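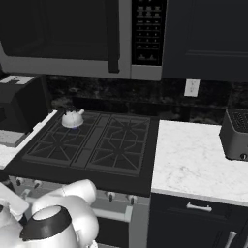
Simulated Kitchens Need a Written Pass Mark

Most groups that train household arms in simulation now publish a success rate. Very few publish the rule that decided what a success was. A task such as moving a kettle from a back burner to a front one can be scored in several ways: the base is inside a circle, the base is inside a circle and upright, or the base is inside a circle, upright, and released by the gripper. The same run can pass the first and fail the third.

My position is that the rule should be written before the first trial, printed beside the result, and left alone afterward. The Maltness draft guideline, circulated in January, asks for less. It treats the success condition as an "implementation detail" and places it in an optional appendix. I think this is a mistake and that the final text should move it to the main body.

Consider the range itself. A panel with five knobs in a row is a fair test of whether a policy can pick the right target. It is also a place where loose scoring does the most damage. If the checker reads only the angle of the requested knob at the end of the run, an arm that brushes two neighbors on the way still scores full marks. On a real gas range that is a fault worth stopping work over. The rule needs a second clause: no other control may change state at any time during the run.

We rescored one set of logs at Vardale to see how much the clause matters. The set held 2,000 runs of a single knob task in one kitchen layout. Under the end-state rule, all of the runs we looked at had passed. Under the stricter rule, 169 of them failed. Those failures had been in the logs from the start -- the checker never asked for them.

The usual objection is cost. Contact and state checks at every step slow the simulator, and small labs do not have hardware to spare. The Camdale group raised this in its comments on the draft, and the point is fair for training. It is weak for evaluation, where the run count is small and each log can be replayed offline.

A second objection is that strict rules make old results hard to compare. They do. The remedy is to report both scores for a fixed period and then drop the older one. Parri, the task suite we use most, already stores enough state to allow this without new runs.

I would ask for 3 changes to the draft. State the success condition in full, with tolerances and units. List every object and control that must remain undisturbed. Give the checker a version number, and print that number with each score.

None of this makes a simulated kitchen into a real one. Friction, gas flow and heat need their own tests -- and the draft says little on those either.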